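Unit 3 handout: Setik open day

Read before the visit. Elaine Sampaio runs the demonstration, which lasts 20 minutes.

Work zones are marked in yellow tape, on the floor for carts and on the tabletop for items to be handled. A zone fixes the nominal position only; the controller still has to correct for offset. 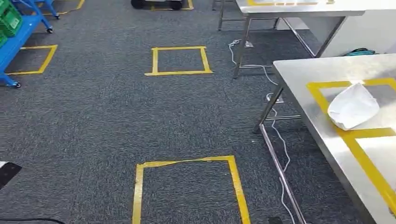 Record the offset tolerance Sampaio gives and the cycle time per item. Stay outside the tape while a run is in progress.

Notes are due to Kelly Lopes, 400 words maximum.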